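기내용 캐리어 하나로 8일 여행, 가능할까요?

gasser_gion | 2020-09-28
안녕하세요. 한국어를 배운 지 아직 오래되지 않아서 표현이 어색할 수 있습니다. 미리 양해를 부탁드립니다. 제 이름은 Gion Gasser이고, 한국 친구들과 같이 여행을 준비하고 있습니다.

저희는 Grornton에서 출발하여 Ravholm까지 기차로 갑니다. 전부 8일이고, 중간에 숙소를 2번 바꿉니다. 친구들은 큰 가방을 가지고 가자고 하는데, 저는 작은 캐리어 하나만 가지고 가고 싶습니다. 지난 8월에 큰 가방을 끌고 Ravholm 역의 계단을 올라간 경험이 있어서 그렇습니다. 엘리베이터는 고장이었고 저는 그날 저녁까지 팔이 아팠습니다.

제 계획은 다음과 같습니다. 윗옷은 네 벌, 바지는 두 벌, 속옷은 4일분만 가져가고 중간에 세탁을 한 번 합니다. 신발은 신고 가는 것 한 켤레입니다. 두꺼운 겉옷은 입고 기차를 탑니다.

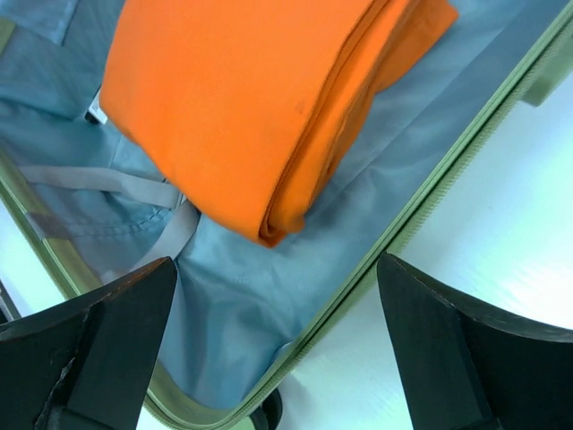

문제는 수건입니다. 두 번째 숙소는 수건을 주지 않는다고 예약 메일에 적혀 있습니다. 면 수건은 자리를 많이 차지하고, 얇은 스포츠 수건은 피부에 닿는 느낌을 제가 좋아하지 않습니다. 여러분은 어떻게 하십니까? 그리고 옷은 마는 것이 좋습니까, 접는 것이 좋습니까?

밤기차단골
저는 무조건 말아요. 티셔츠는 말면 틈새에 쏙쏙 들어가고, 뭐가 어디 있는지 위에서 다 보입니다. 수건은 그냥 현지에서 빌리세요. Ravholm 쪽 숙소는 대부분 프런트에 말하면 돈 받고 빌려줍니다.

소금빵두개
윗분 말씀에 반대요ㅎㅎ 말아서 넣으면 부피는 똑같은데 셔츠 깃이 다 망가져요. 접어서 넓게 깔고 끈으로 눌러 주는 게 낫습니다. 수건도 접어서 제일 밑에 깔면 생각보다 얇아져요.

밤기차단골
여행 가서 깃 있는 셔츠를 몇 번이나 입는다고요;; 그리고 밑에 깔면 씻을 때마다 짐을 다 들어내야 하잖아요.

소금빵두개
저는 저녁 먹으러 갈 때 입습니다만. 수건은 두 번째 숙소에서만 쓴다고 글에 있는데요. 그러면 밑에 있어도 되죠.

gasser_gion
두 분 모두 감사합니다. 저도 셔츠를 한 벌 가져가기 때문에 셔츠는 접고 티셔츠는 말겠습니다. 밤기차단골 님, 수건을 빌리는 가격을 혹시 아십니까? 숙소에 메일을 보냈지만 아직 답장을 받지 못했습니다.

밤기차단골
제가 갔던 데는 Eberhard라는 작은 여관이었는데 가격은 기억이 안 나네요. 비싸다는 생각은 안 했던 것 같아요.

구름양말
수건 무게부터 재 보세요. 저희 집 목욕 수건은 600그램이 나와서 바로 뺐습니다. 세면용 작은 수건도 머리가 짧으면 충분해요. 젖은 수건을 담을 방수 주머니도 하나 챙기시고요. 마지막 날 아침에 덜 마른 수건 때문에 옷이 전부 눅눅해진 적이 있어요.

gasser_gion
좋은 지적입니다. 방수 주머니는 제가 전혀 생각하지 않은 물건입니다. 저는 머리가 짧지 않지만 작은 수건을 집에서 먼저 시험해 보겠습니다.

소금빵두개
세탁은 어디서 하세요? 4일분이면 하루만 밀려도 곤란한데요.

gasser_gion
첫 번째 숙소 옆에 Plirkoren이라는 빨래방이 있습니다. 숙소를 옮기기 전날 저녁에 갈 예정입니다. 말씀을 듣고 양말은 하루분을 더 넣기로 했습니다.

독자 댓글

모래시계: 저도 접는 쪽입니다. 다만 청바지는 말아요.

두리번: 계단 이야기 공감합니다. 그 역은 뒤쪽 출구로 나가면 경사로가 있어요.

참새방앗간: 빨래방 동전 꼭 준비하세요. 저는 교환기가 꺼져 있어서 옆 가게에서 껌을 샀습니다.

이 사이트는 더 나은 이용 환경을 위해 쿠키를 사용합니다. 계속 이용하시면 쿠키 사용에 동의하신 것으로 봅니다. [동의] [설정 변경]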